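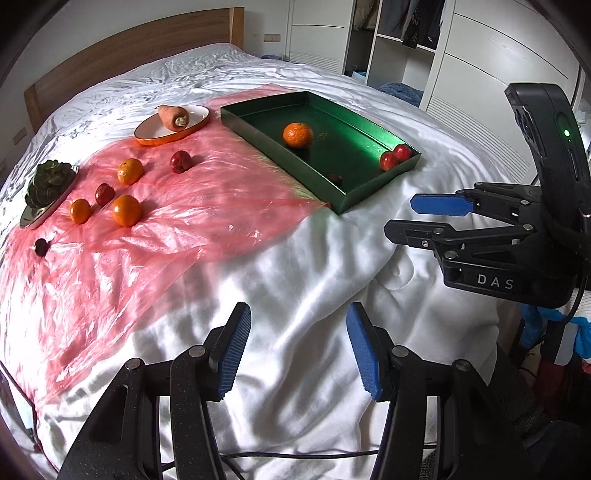 3.2 Collecting demonstrations by hand

What we like most about hand-held demonstration is how quickly a person stops thinking about the tool. In our earlier Mavik sessions the operator drove the arm by remote control, and even a skilled operator needed long pauses to line up the jaws with a piece of fruit. With a gripper in each hand, the same person simply reaches. The change is wonderful to watch, and it shows up in the data as well: the approach paths are smoother, and the small wrist turns that people make without planning them are kept. Soft, uneven ground turned out to be a great place to collect such turns. In Figure 3 the fruit and vegetables are spread over a crinkled plastic sheet and a metal tray, all on top of a rumpled duvet, and two red apples lie pressed together against the side wall of the tray. A grasp there has to come in at an angle that leaves the neighboring apple alone, and a person picks that angle in a moment.

Each of our 13 demonstrators recorded in homes as well as in the lab, for a total of 400 episodes. We gave them the goal (move the fruit into or out of the tray) and left the order, the hand and the grasp up to them. An episode was kept even if it held a fumble, as long as the demonstrator recovered without help. We were delighted to find 44 such recoveries, far more than the remote-control set gave us, and we marked each one so that the policy could be trained with or without them. Figure 4 was recorded in the same room as Figure 3, with the oranges and apples in the tray and the carrot in its dish beside it. 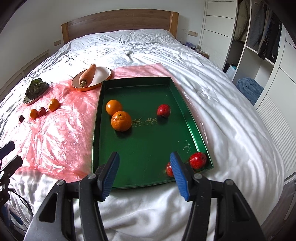
Rodica Pană argued, on reading an early draft, that so much freedom would hurt us, as a policy trained on many habits might end up copying an average of them that no person would use. It is a fair worry, and we tested it directly. We trained one policy on the full set and a second on the nine most consistent demonstrators, with every other setting held fixed. The full set did better on cluttered trays, and the smaller set was slightly faster on single objects. Section 4.1 gives both results, along with the Prado baseline.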